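Kusten gripper recordings, bedroom subset
README for the February release, with the finger closure fault

Please read the fault section before training on anything in this folder. Part of the subset has bad gripper width values, and the video alone will not tell you which part.

Contents

The subset has 300 episodes of one person tidying a bed with the Kusten hand-held gripper. The tasks are picking up cloth, moving it, laying it flat, and a few attempts at folding. Each episode is stored in its own directory with three files:

video, the wide-angle view from the tool
pose, the tool position and orientation
width, the distance between the fingertips in millimeters

Pose and video are fine throughout. The fault only touches width.

Maintainer: Quang Đặng. Hardware questions go to Elba Cisternas.

What went wrong

The width reading comes from an encoder on the left finger pivot. The set screw that holds the encoder magnet backed out during recording. Once it was free, the magnet slipped a little each time the fingers closed hard, and the zero point moved with it. By the end of the session the log was reporting a gap of 3 mm with the fingertips pressed together on nothing.

Nothing crashed and no warning came up. The recorder checks that width values arrive on time and fall inside the allowed range, and they did both. Elba found the problem on Sunday while replaying cloth grasps for the Drilterar policy, which kept stopping short of a full pinch and dropping the fabric.

Cloth grasps are where this hurts most. A thick object stops the fingers well before they meet, and a small offset there makes little difference. With a single layer of fabric the tips come almost all the way together, so the error is larger than the thing being measured.
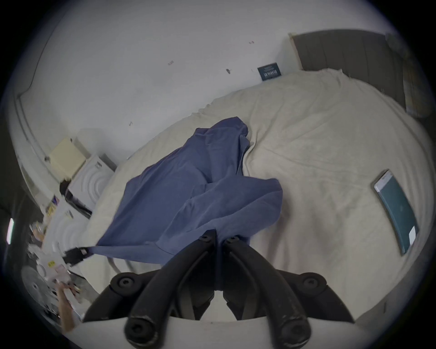
Which episodes are affected

Episodes 1 to 100 were recorded before the screw moved. We compared the closed-finger reading at the start and end of this block and they match. Use them as they are.

Episodes 101 to 300 have drift. It does not grow evenly. Some episodes show no change from the one before, and others jump partway through, usually right after a hard squeeze. Subtracting one constant from the whole block will not fix it.

What we did about the files

We left the raw width files alone. Next to each one in the affected block there is now a second file, width_fixed. It was made by finding moments when the fingers were closed with nothing between them and resetting zero there, then filling in between those points. Where an episode had fewer than 2 such moments, no corrected file was written and the episode is listed in no_fix.txt.

The corrected values are good enough for open and closed labels. We would not use them to estimate cloth thickness or grip force — the filled-in stretches are a guess.

The Văn loader reads the raw file by default. Set use_fixed to true to get the corrected one. It will skip anything in no_fix.txt and print the episode number. The older Pritgate loader does not know about either file and should not be used with this release.

Changes to the tool

The set screw now has thread locker on it and a paint mark across the head. The operator checks the mark before each session and whenever the tool has been dropped or knocked.

The recorder also asks for a full close on nothing at the start and end of every episode. If the two readings disagree by more than the limit in config, the episode is saved with a drift flag and the operator gets a beep. We tested this by loosening the screw on purpose, and the flag came up as it should.

Still open

The right finger has no encoder and is assumed to mirror the left. We have not checked how well that holds when the fingers are pushed sideways against a mattress.

If you trained on this subset before the README was updated, retrain or at least drop the affected block. Send Quang the episode number and timestamp if you find a bad width value in the first block.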